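Dultlow Project: Frequently Asked Questions

What is Dultlow, in a nutshell?

Dultlow is our method for teaching a robot arm to handle dishes by the rim. We started it because plates are harder than they look (they are slick, they are thin, and they like to stand close together), and we wanted a policy that learns from a modest number of demonstrations instead of thousands.

How much data did you need?

We trained on 80 demonstrations per task, recorded in our kitchen setup at Kukundale. We did try 18 first, out of pure optimism, and the arm learned where to go but had a poor sense of when to close.

Why put a camera at the wrist?

This is the question we get most, and we do love answering it! A camera fixed up on the wall loses sight of the rim just when it matters, while one at the wrist keeps the fingers and the edge of the dish in view together. With a white plate pinched at the rim and a yellow one right behind it, the policy has to work out which edge belongs to which plate, and the close view gives it a fair chance. 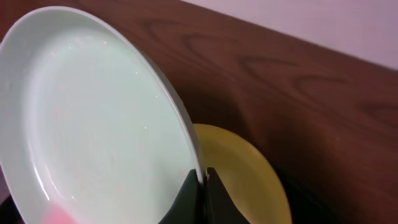 How does it compare with Baumgart?

Baumgart is our older method, which plans a grasp once and then carries it out without looking again. Over the same set of trials it dropped or missed 9 plates, and Dultlow dropped or missed 6. We were hoping for a bigger gap, to tell you the truth, but we will gladly take it.

Does it work on bowls and glasses?

Bowls, sometimes. Glasses, not yet, and please don't try it with ones you are fond of.

Can I use the code?

Yes, and we would be delighted. The training code is released under the name Cindetach, and the demonstrations should follow in March, once we have finished tidying up the labels.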